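Walking the Slab: notes for my talk
By Kerstin Rønning, December
9 min read

(Get the water. Clicker in the left hand this time. Say hi, thank the Grarker folks for the room.)

Okay, so I want to spend the next little while talking about paving. I know! You all design buildings, and buildings get the magazine covers, and then there's this huge flat gray thing in front of them that everyone walks on and no one puts in a portfolio. I love that flat gray thing. I've been in love with it ever since my first job at Urrutia, where they handed me a roll of drawings from 1968 and told me to figure out why a courtyard was holding puddles.

Start with joints. Concrete wants to shrink and swell and it's going to do that whether you like it or not, so you give it lines where it's allowed to move. If you don't give it enough of them, or you put them in the wrong spot, it'll pick its own line, and its taste is terrible.

(Slide. Let them look. Don't talk over it.) 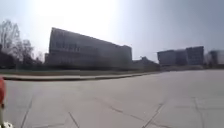 Joints where somebody drew them, and a crack where nobody did.

I can't tell you from a slide what started that one, so please don't ask me to diagnose it (someone will ask, be nice). Could be the ground under it, could be the panel shape, could be a dozen things. What I'd do on site is get down on my knees and look at whether one side sits higher than the other, and then I'd go find the nearest drain. Wear old pants for this.

Also notice how the curb curves and the joints don't. That's a conversation I have with every single client. A curve meeting a grid gives you skinny little leftover corners, and skinny corners are where slabs like to break. On the Jorlow job we redrew that edge 17 times. Seventeen! I still have the sketches and I'm not sorry.

(Sip water. Slow down here, I always rush this part.)

Next thing, long straight lines. Joints do a job for the concrete but they also do a job for people, they pull you toward a door. You can use that on purpose. Stand at the bottom of a big walk and your eye runs right up the seams to whatever is at the end.
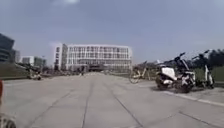 So if you're going to point everybody at a building, please make sure there's something at the end worth arriving at, and a way in that people can find without a sign. Shade would be nice too. I did a walk for Cavumen with gorgeous joints and not one tree, and I got letters.

Last bit before questions is parking for small stuff, bikes and scooters. They end up wherever the pavement is flat and close to the door, every time, so draw them in early. Give them an edge to line up against and keep the middle clear for walking.

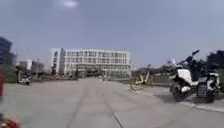

Questions they'll probably ask

How far apart should the joints be? Depends on thickness, say so, then go to the chart on the backup slide.

Can you seal a crack and forget it? Seal it, sure. Then go back and look at it after winter.

Pavers instead? Ugh. Keep it to 2 minutes or we'll be here until dinner.

3 comments · 17 shares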